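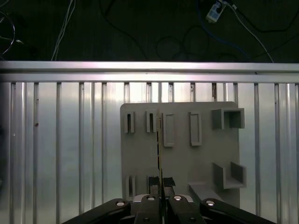
*Fixture board, upright, showing the upper row of slots and the square pocket at the corner.*

## Progress report to Ronetti, January

Work package 2 covers desktop refurbishment at the Miltitz bench. 109 towers were received from the Skullthorpe store and 107 have been opened and logged. The remaining two have damaged side panels and are on hold.

The holding board for small parts is printed in grey. Slot spacing is unchanged from the last issue; the pocket walls were thickened. Towers are now worked on their side, panel off, with the board bolted to the bench next to the case.
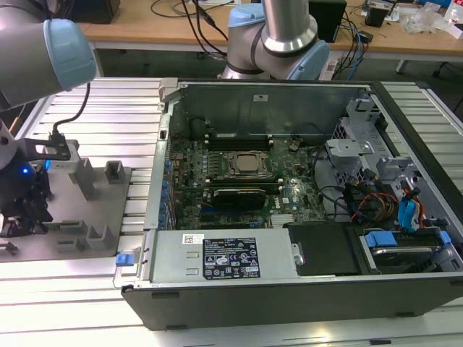 Eun-seong Ra asked whether the processor should stay in its holder until the memory has been tested, as the Gondal batch lost time to bent pins. We agree – the work sheet will be changed to say so.

Spending on printed parts stands at 509 against a budget of 1729. No change to the plan is requested. Open item: cable routing on the drive side, to be settled with Amna Rind by Friday.
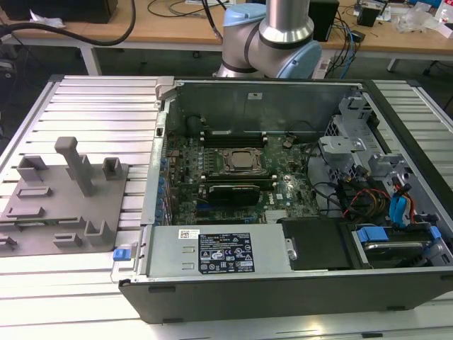 *Tower with side panel removed, power supply and drives in place. Fixture plate to the left.*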